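Chrome stand on a gray marble-pattern surface: placement and routine cleaning

Posted in Surfaces and Fixtures by Daltden House Office, 2024-09-14

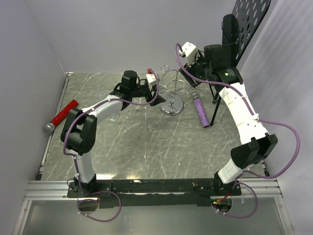

Guidance requested on dull marks and base contact

The office is revising its written care instructions for shared counters and requests advice on one item. A chrome stand is kept on a gray surface patterned to resemble marble, with thin white veins. The supplier's paperwork describes the surface as a printed laminate, but the sheet is from an earlier refit and we would not wish to rely on it.

Two matters require a decision. First, residents report dull gray marks where the stand is moved from side to side. We have not established whether these are scratches in the surface or metal residue from the base. Secondly, our current instructions permit one general spray cleaner for both chrome and counter, and a resident has questioned whether this is suitable.

Replacement of the counter was priced at 2,519 dollars, excluding removal of the old one, and is not under consideration this year. Please advise on cleaning products, and on whether the stand should be fixed in one position.

Share 3 | 3 comments

Euan Mowat

The marks should be tested before any instruction is issued. Dampen a soft white cloth with warm water and a drop of dish soap, and rub one mark lightly for half a minute. If gray color transfers to the cloth, the mark is at least partly residue and further gentle cleaning is worthwhile. If nothing transfers and a fingernail catches at the edge, the surface has been scratched and cleaning will not remove the mark.

Scouring powder and steel wool should be excluded from the written instructions by name. Both will damage a printed pattern, and both will wear through thin chrome plating. Vinegar should also be excluded until the material is confirmed. It is commonly recommended for chrome, but it will etch real marble, and drips are difficult to prevent.

For the chrome, a barely damp microfiber cloth followed by a dry one is sufficient in ordinary use. Apply any cleaner to the cloth and keep the spray away from the base, where liquid can collect underneath and remain for days. The underside should be included in the monthly check. If plating has lifted there, the rough edge may be the source of your marks.

I would not fix the stand in place. Clear self-adhesive pads under the base are adequate, provided that they are replaced when grit becomes embedded in them.

Share 1 | 2 comments

Urquhart Lettings Desk

We use felt pads on comparable items. Felt should not be used near a sink, as it holds water and the adhesive fails. A pack of 40 lasted our building from March until the end of the year.

Share 0 | 0 comments

Vorero Housekeeping

Car polish gives an excellent finish on chrome and may be used on the counter as well.

Share 0 | 2 comments

Euan Mowat, in reply to Vorero Housekeeping

Car polish should not be used on a surface where food is prepared unless its label expressly permits this. Many such products also contain a fine abrasive.

Daltden House Office, in reply to Euan Mowat

Thank you. The cloth test will be carried out before the revised sheet is printed, and vinegar has been struck from the draft. Clear pads will be ordered this week.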